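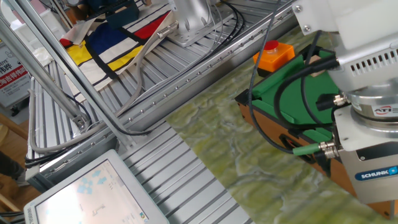 Wooden box with green felt lining, workbench.

Ticket: Recurring tasks duplicated after calendar sync
Product: Trotero task manager, desktop and mobile
Opened by: Bo-ram Pyo, Asel office
Assigned to: Thodoris Kokkinos
Opened: Tuesday, October 16, 2018
Status: Resolved

Reported issue
Each recurring task in the shared project "Vilell" appears twice on the phone and once on the desktop. Completing one copy leaves the other overdue. The list now holds 700 items, and the daily reminder email is no longer usable.

Support response 1
Please confirm whether calendar sync is turned on for more than one account. Do not delete any tasks until this has been checked.

Customer reply
Sync is on for 2 accounts, mine and the shared Baek account. The second was added in January for the old project and was never removed.

Support response 2
Both accounts were writing the same due dates back to the project. Please complete the following:
1. Open Settings, then Calendar, and disconnect the shared account.
2. Sign out on the phone and sign in again.
3. Filter the project by "Created by sync" and archive the results.
Labels and comments on the original tasks are not affected.

Customer reply
Completed. The phone and desktop lists now match. Three tasks lost their reminder times and were reset by hand.

Closing note
The lost reminder times have been passed to the development team under a separate ticket.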